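6. Comparing Finger Sets on a Two-Arm Bench

Revision of 29 July 2020. Replaces the old section 6, which Octavio Bedoya wrote in one evening and has asked us to stop quoting.

You have a Skalar controller, two arms, and a box of fingers that all claim to be good with cloth. This section helps you find out which of them are lying. Finish section 5 (homing and cable routing) first. If you skipped section 5, the arms will let you know.

6.1 Before you start

1. Clear the felt surface of tools, mugs and loose fasteners.
2. Fit the same finger set to both arms. Mixed sets give you results that mean nothing, in great quantity.
3. Check that each camera connector is fully seated and that the cable has slack through the whole wrist range.
4. Set the grip force limit to 400 in the Gudavis panel. The units are whatever Gudavis says they are this month.

Caution: Keep your hands off the surface while the arms are enabled. Straighten the cloth before you press Enable, however badly it seems to need it afterward.

6.2 The garment trial

5. Drop the test garment in the middle of the surface. Drop it — do not lay it out. Folding it neatly first is cheating, and Ileana Vasiliu will be able to tell from the logs.
6. Open both grippers and bring the left arm to the nearest end of the cloth.
7. Leave the right arm waiting with its fingers open. 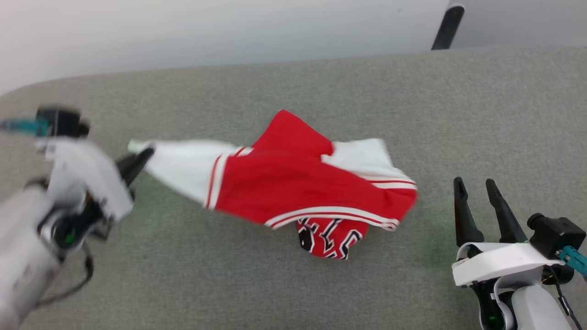

Figure 6-1. Left fingers close to the white end of a red and white garment; right gripper open.

8. Close the left gripper and lift slowly. Score the try as a hold, a slip, or a miss. "Nearly" is not a score.
9. Repeat for 14 tries, dropping the garment fresh each time.
10. Change the fingers on both arms and go again from step 5.

Note: Use a garment with trim and more than one color. Plain towels flatter every gripper ever made, and the Polák sales demo knows this.

6.3 Checking the closed fingers

Do this after every finger change, and again when a good set suddenly turns bad. Most sudden turns are a loose screw.

11. Move the arm clear of the cloth and point the gripper upward.
12. Close the fingers with nothing between them.
13. Open the wrist camera view. Look at the seam near the tips, then at the small cutouts just below. The two sides should mirror each other.

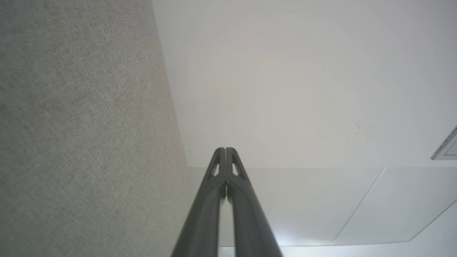
Figure 6-2. Wrist camera view of the fingers brought together, tips up.

14. If one tip sits higher than the other, loosen both mounts, close the gripper again, and retighten. Loosening only one moves the error to the other side, where it will look like progress.

Caution: Do not correct a crooked finger by bending it. Toàn Lưu keeps a drawer of fingers corrected this way.

6.4 Writing it up

Record the finger set, the force limit, and all the scores, including the embarrassing ones. Save the camera views under the same run name. Send the sheet to Marcelle Charpentier at Grestmont, who will ask for the misses first. Spare mounts are ordered through Gheorghița Sârbu; allow until September.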